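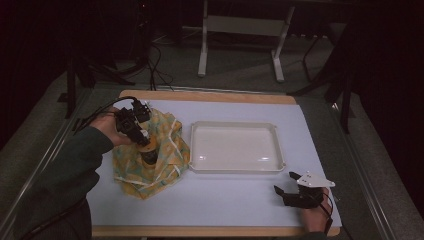
Small linens fold best on a surface that is firm underneath and slightly soft on top. A bare tabletop lets thin cotton slide; a thick towel lets it sink, and the creases wander. A single flat sheet laid over a board gives enough grip for most napkins, dish towels and tray cloths. The sheet should be plain and pale. On the lavender-white one shown, a cloth in yellow, mustard and teal stands out clearly even while it is still in a heap, and its edges will be easy to find once it is opened. Let the board show along one or two sides of the sheet. The straight wooden edge serves as a guide when squaring a hem.

Setting up the surface
Wipe the board and let it dry fully. Lay the sheet with the grain of the fabric parallel to the long side of the board and smooth it from the middle outward. If it creeps, tuck the surplus under the board on the side nearest you. Clips are not recommended, as they catch on loose hems.

Opening a crumpled cloth
Do not pull at the top of the heap. Find one corner, then follow the hem to the next. Lift both corners, shake once, and lower the cloth with the far edge touching first. Flatten with the side of the hand, working toward the hems. Wrinkles that remain after two passes need steam or a light mist of water.

Cloths with diagonal stripes
A diagonal print is a poor guide for folding. The eye follows the stripe and the fold ends up off square. Work from the hems only, or turn the cloth face down, where the print is usually fainter.

Folding to fit a tray
1. Measure the inside floor of the tray, not the rim. On trays with rounded corners, take the measurement between the points where the curve begins.
2. Subtract 3 mm from each side.
3. Fold the cloth in thirds lengthwise, then in half. Adjust the first fold if the width is over.
4. Press each fold for 4 seconds with a flat palm.
5. Set the cloth in the tray with the closed fold facing forward.

For a standard 42 cm napkin, thirds give a strip 14 cm wide. A 36 cm napkin gives 12 cm. Napkins that have shrunk unevenly should be folded to the shorter side.

Storage
Stack no higher than the rim of the tray if trays are to be stored one on another. Glossy trays should be dried before use; a damp film will mark cotton overnight.

The correction for rounded corners was sent in by Wiebke Eichhorn of Eseck. Revised 12 January 2018, L. Baumgart.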